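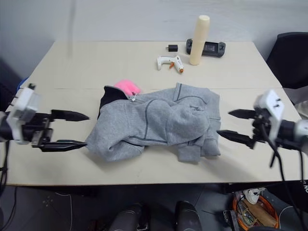 Textile care is treated in this course as a problem of fiber, water, heat and mechanical action. Unit 5 covers the last of these: what happens to a knitted garment between the wash drum and the shelf. A garment stored in a heap takes load at its folds, and the folds rarely coincide with the lines the cutter intended. In a gray hoodie bunched up on a tabletop, the darker seam lines run in curves over the mound and the fabric rolls over itself in thick folds. A crease formed that way crosses panels at an angle and is harder to press out than one parallel to a seam.

Terms

Wale: a column of loops running the length of the knit.
Course: a row of loops running across it.
Relaxation shrinkage: the loss of length that occurs when tension put in during manufacture is released by washing.
Pilling: small balls of tangled fiber held to the surface by anchor fibers.

Relaxation and drying

Most cotton knits leave the factory stretched along the wale. The first wash lets the loops return toward their resting shape, so the garment gets shorter and sometimes wider. Tumble drying adds agitation and increases the effect. Drying flat limits it. Hanging a wet knit by the shoulders works in the other direction — the weight of the water pulls the body longer and leaves marks at the hanger ends.

Zippers

Close the zipper before washing. An open metal zipper abrades neighboring fabric, and the tape on each side may shrink at a different rate from the knit it is sewn to. The usual result is a wavy front edge. Steam will reduce the wave but will not remove a difference in length.

Abrasion test

The Usaston samples were rubbed for 2,895 cycles under a fixed load and graded by two readers, Tiziana Marras and Jasper Cuypers. Sample 214 was graded twice and the lower grade was kept. Record grades in whole steps only. If the two readers differ by more than one step, repeat the reading under the same lamp.

Reading for next session

Pace, Notes on Knit Recovery, sections on cotton and cotton blends. Lamont's worksheet on drying loads is due at the start of class. Bring one knit item with a zipper, unwashed since last wear, and a cloth tape measure.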